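Speaker notes: Zorica Vlachou, Monday, January 19, 2026

Welcome and thanks to the hosts at Zasow. The subject is how small breweries share a canning line, drawing on the agreement between Ulex and Skummont. 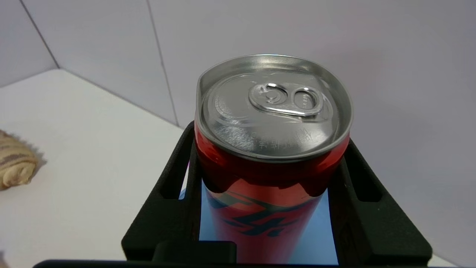 The two breweries signed in March, after 2 months of talks. Skummont owns the line and Ulex books it by the day. Pause for questions on cost.

The first joint run filled 3,065 cans, of which 526 were held back for checks on seams and fill level.

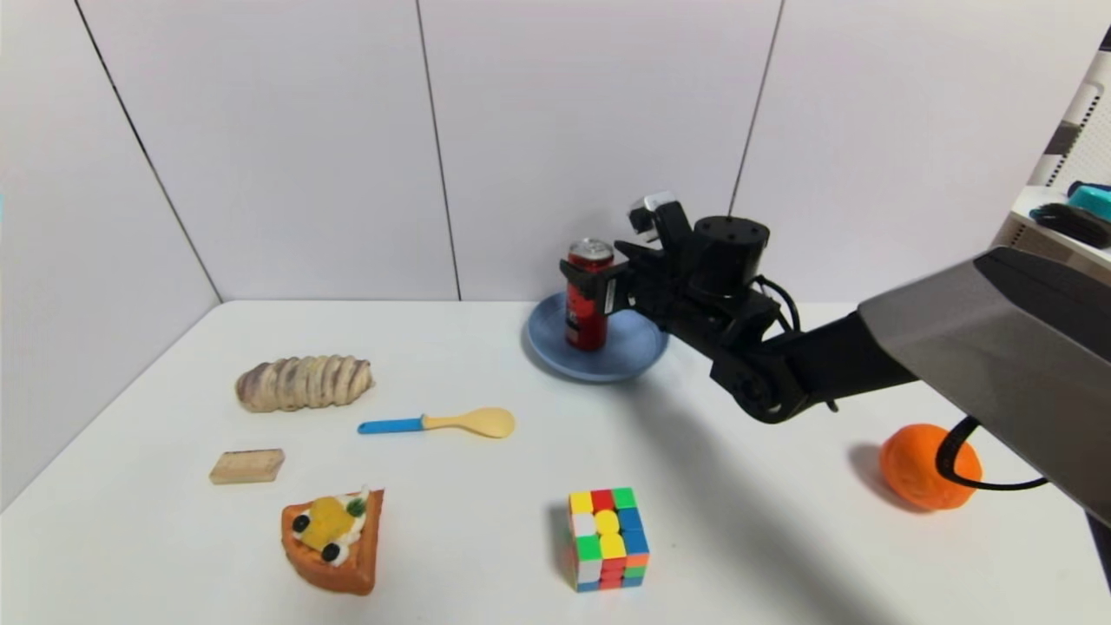 Labelling caused more delay than filling. Ulex had approved its artwork on a flat proof, and the design looked different once wrapped round a can. Dark print on a glossy red body, for instance, should be judged with the can standing upright, under the lighting of a shop. Both breweries now ask for a printed sample first.
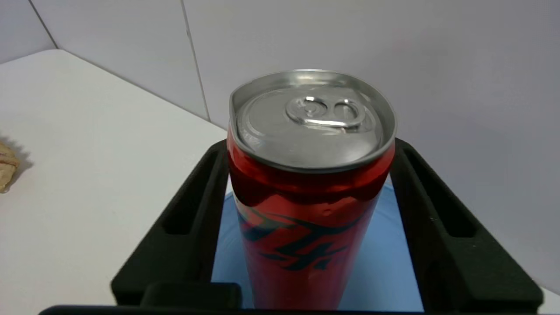
Turn next to storage. Filled stock leaves Skummont within 2 days – the cold room is small – and Brynjólfsdóttir handles transport for both parties. Hand over to the panel.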